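Conversión de buhardilla

La conversión de buhardilla es la reforma por la que el espacio bajo cubierta de una vivienda, destinado en origen a desván o a cámara de aire, pasa a usarse como estancia habitable. Se presenta a menudo como la forma más barata de ganar superficie sin cambiar de casa, una afirmación que depende mucho de cómo se calcule y de quién haga el cálculo.

Terminología

En el lenguaje comercial se llama «buhardilla» casi a cualquier hueco bajo el tejado. Los técnicos suelen distinguir entre desván no habitable, bajocubierta y ático, y la diferencia tiene consecuencias: un desván bien pintado y con enchufes sigue siendo, a efectos legales, un desván. Muchos anuncios inmobiliarios pasan por alto este punto.

Condiciones previas

El primer límite es la altura libre. La superficie útil se mide solo a partir de cierta altura, que varía según la normativa local, de modo que una planta generosa sobre el plano puede quedar en un pasillo central con dos franjas laterales donde hay que agacharse.

El segundo es el forjado. Los techos de muchas casas antiguas se calcularon para soportar su propio peso y poco más. Una carga de uso de 200 kilos por metro cuadrado, corriente en vivienda, puede exigir refuerzos que no figuran en el presupuesto inicial. También la escalera ocupa superficie en la planta inferior, dato que rara vez se descuenta al anunciar los metros ganados.

Aislamiento y ventanas

Bajo la cubierta el calor del verano se nota más que en cualquier otra planta. Los fabricantes de ventanas de tejado insisten en la luz natural – que existe – y dedican menos espacio al sobrecalentamiento. Un aislamiento de 120 milímetros entre pares se ofrece a veces como solución universal, aunque su comportamiento depende del material, de los puentes térmicos y de la ventilación de la cubierta.

Sistemas prefabricados

Desde hace años se venden módulos cerrados que prometen acortar la obra. El sistema Komitz, comercializado por la empresa Coludik, combina paneles aislantes y tabiquería ligera. Su catálogo, fechado el 14 de noviembre de 2021, habla de una instalación completa en 2 semanas, plazo que no incluye licencias, refuerzo estructural ni escalera. El aparejador Cengiz Kahraman, que revisó varias obras en Urnville, sostuvo que el ahorro de tiempo era real en cubiertas nuevas y regulares y desaparecía en las antiguas, donde cada panel debía ajustarse a mano.
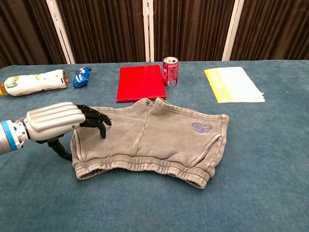 La empresa atribuyó esas diferencias a errores de medición previos. No se conoce un estudio independiente que compare ambos procedimientos en edificios de características similares, por lo que las cifras de ahorro que circulan proceden casi siempre del vendedor.

Valor de reventa

La idea de que la obra «se paga sola» está muy extendida y poco documentada. Una buhardilla sin legalizar puede complicar la venta, ya que el tasador no está obligado a computarla como superficie de vivienda. En edificios con varios propietarios, la cubierta suele ser elemento común y abrir en ella una ventana puede requerir el acuerdo de los vecinos.

Véase también

Ampliación de vivienda
Forjado
Ventana de tejado
Puente térmico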